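18th August

Best day on the project so far! I did 56 demonstrations before tea and my wrists are complaining, but I'm so pleased I don't care. We're on the tissue pack task, with a gripper in each hand, and it has finally started to feel like using my own fingers. Back in May I could barely close on anything without shoving it off the far side.

Zekum want 400 good ones by the end of the month, which sounded mad when I read it and now sounds quite doable. The trick I found today is to come in with the jaws wide open and slow right down over the last bit – I'd been rushing it, and a rushed demo teaches the robot to rush as well. I threw away 5 from the morning for that. Painful, but right.

The other thing is keeping the left hand calm while the right one goes in. Mine likes to wander off.

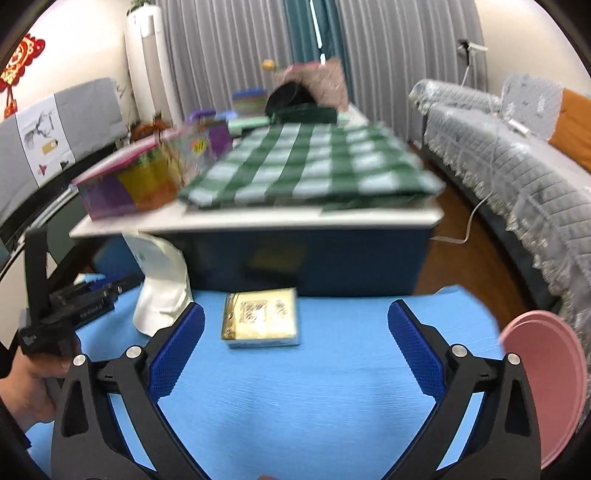

I tried three starting angles and the shallow one feels nicest, though I'll do plenty of the others so the policy doesn't get lazy. Uploaded the lot to Lonano after supper and it all went through first time (hooray). Tomorrow the same again, then a first training run if there's a slot free. I can't wait to see it have a go by itself!

Must charge both grippers tonight.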